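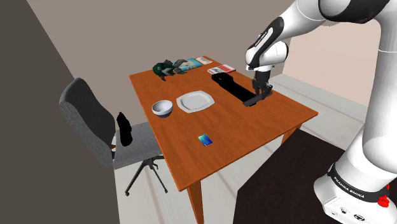
I've been asked again whether a robot could clear up after dinner yet, mostly by my sister in Nistlow, who has two teenagers and would pay for one tomorrow. My answer is still no, but it's a smaller no than it was in January. Clearing a table sounds like one job and it's really a string of decisions. The plate and the bowl go to the sink. The books go back on a shelf, or stay put if someone's halfway through one. The bottle standing on the office chair is anyone's guess – my lot would walk past it for a week. An arm in simulation can close its fingers on a long black thing and hold it at one end, and I don't find that part hard to believe any more. Knowing where it belongs is the bit I'd want to see.

Timothée Millet, who I worked with at Besson, sent me his own numbers last month. His simulated arm picked up the right object in 94 of his trials and put it in the right spot in 77. He didn't seem bothered by the gap. I would be, if it was my crockery.

The shop floor is further along. At the Bevthorpe plant we had 4 arms loading trays and they did it all night, same tray, same height, same part. Move the tray over by a hand's width and someone got a phone call.

So for the house I'd still buy a decent dishwasher. Edelo reckon they'll have something that can load one, and I've put my name down for the demo. I'll write it up if I get in. In the meantime the kids can do the plates, and I've told my sister the same.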